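4. Mise en service de l'adoucisseur Flirov

4.1 Avant de commencer

L'appareil se pose sur l'arrivée générale d'eau froide, après le compteur et le réducteur de pression, et avant le départ vers le chauffe-eau. Prévoyez une évacuation à proximité et une prise de courant avec terre. Le sol doit être plan et supporter le poids du bac rempli.

Laissez au moins 600 mm de hauteur libre au-dessus du couvercle pour verser le sel sans difficulté.

Attention : ne raccordez jamais l'adoucisseur sur le circuit d'eau chaude. La résine se dégrade et la garantie ne s'applique plus.

4.2 Raccordement hydraulique

1. Fermez le robinet général et ouvrez un robinet au point le plus bas du logement pour vider les conduites.
2. Posez le filtre Liker en amont de l'appareil, flèche dans le sens de l'écoulement.
3. Montez le bloc de dérivation (by-pass) sur la tête de commande, avec les deux joints fournis. Serrez à la main, puis d'un quart de tour à la clé.
4. Raccordez les flexibles : entrée à droite, sortie à gauche, l'appareil étant vu de face.
5. Fixez le tuyau d'évacuation sur le siphon. Gardez un espace d'air entre l'extrémité du tuyau et le niveau de l'eau usée.
6. Raccordez le trop-plein du bac à sel sur une évacuation séparée. Il s'écoule par gravité - il ne doit remonter en aucun point.

Note : sur les installations équipées d'un ancien by-pass Holroyd, utilisez l'adaptateur du sachet B. Les deux filetages se ressemblent mais ne sont pas compatibles.

4.3 Mise en eau

1. Placez le by-pass en position « dérivation » et rouvrez le robinet général. Vérifiez les raccords.
2. Passez lentement le by-pass en position « service », robinet de puisage ouvert, jusqu'à ce que l'eau coule sans air.
3. Versez 5 litres d'eau dans le bac à sel. Cette opération n'est à faire qu'à la première mise en service.
4. Remplissez le bac de sel en pastilles jusqu'au repère supérieur.
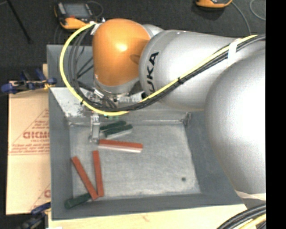 Peut-on utiliser du gros sel de cuisine à la place des pastilles ?

Seul le sel régénérant en pastilles convient, car le gros sel forme une croûte au fond du bac et bouche la crépine d'aspiration.

4.4 Réglage de la tête de commande

1. Branchez l'appareil. L'écran affiche la version du programme, puis l'heure.
2. Réglez l'heure avec les touches + et -, puis validez.
3. Entrez la dureté de l'eau, en degrés français. La valeur d'usine est 22. Mesurez la vôtre avec la bandelette fournie.
4. Conservez l'heure de régénération à 2 h du matin, sauf en cas d'usage nocturne de l'eau.
5. Lancez une régénération manuelle : maintenez la touche R jusqu'au signal sonore. Le premier rinçage dure environ 19 minutes.

L'eau peut être légèrement colorée au début du rinçage. Laissez couler un robinet d'eau froide jusqu'à ce qu'elle soit claire.

Attention : ne débranchez pas l'appareil pendant un cycle. En cas de coupure de courant, le programme reprend à l'étape interrompue, mais l'heure doit être contrôlée.

4.5 Absence prolongée

Avant un départ de plusieurs semaines, en août par exemple, placez le by-pass en dérivation et fermez le robinet général. Au retour, lancez une régénération manuelle avant de consommer l'eau.

Les pièces de rechange se commandent auprès du dépôt Hatville, en indiquant le numéro de série collé sous le couvercle.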